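4.2 Weighing the blocks on a covered table

The blocks in the Erberg set are plain wood and small enough to sit on a kitchen scale with room to spare. We weighed 40 of them. Before weighing, all of the blocks lay uncovered in the same room for 72 hours so that their moisture could settle. We did not sand, oil or mark them, and small differences in color and grain were left as they were.

The scale is an ordinary digital kitchen scale with a flat, square steel platform and a capacity of 2,000 g. It was chosen because scales of this type are what most schools and households already own. The table has a slotted metal top, and a printed cloth was spread over it for the first round. The cloth shows a night sky with stars and blue clouds, and a green mountainside on the left. It was not ironed or taped down, and the wrinkles stayed in it. A scale on cloth may stand on a fold without the user seeing it, and that was the condition we wanted to look at.

Each block was weighed in several places on the platform. We recorded the position in simple words – left of center, middle, near the back – and did not draw a grid on the steel.

Figure 4. Wooden block and kitchen scale on the printed cloth. (a) Block a little left of the platform center. (b) Block near the middle of the weighing surface. (c) Block just above the scale.
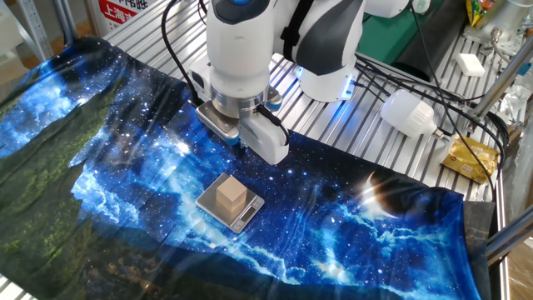 One early reader of this section objected that the cloth should have been removed from the start: a scale needs a hard, level surface, every instruction leaflet says so, and a test that ignores the leaflet says little about the scale. We agree about the leaflet. Our concern is with how scales are used in kitchens and classrooms, where they often stand on a tablecloth, a towel or a mat, and we kept the covered round for that reason. A second round on the bare table was added in August.

The order of work was the same in both rounds. The scale was switched on with nothing on it and left until the display settled. It was then set to zero, the block was put down, and the reading was written on the Cuken sheet once it had stopped changing. The block was lifted off before the next position was tried. If the empty scale did not return to zero, the reading was struck out and taken again. Struck-out readings stay on the sheets and are listed in the appendix.
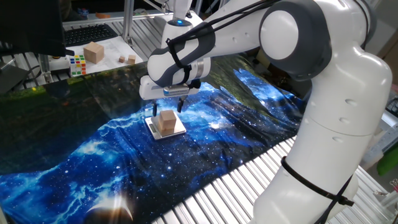

Does it matter where on the platform a light block is placed? For the blocks in this set the position made less difference than the cloth did, and the largest changes came when one foot of the scale stood on a fold.

This is in line with the note on soft surfaces in the Elness manual, though the loads there are heavier than ours. With a light object, a shift of one gram is a large share of the total, and readings from a scale that shows only whole grams should be treated with care. We give the weights as displayed and have not corrected them.

Breaks were limited to 60 minutes. After a longer break we started the round again, beginning with the same block each time. This block was kept aside and used for nothing else.

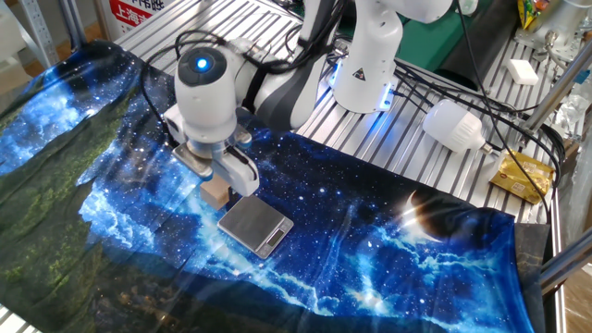 The way the block comes down also needs a short note. A block dropped even a small distance makes the display jump, and some scales take a moment to recover. Blocks were therefore to be lowered flat onto the steel, without sliding. We did not test the effect of faster placement, and the Bortolotti protocol, which we otherwise followed, leaves this point open. Readings taken with a block standing on its edge were discarded in both rounds.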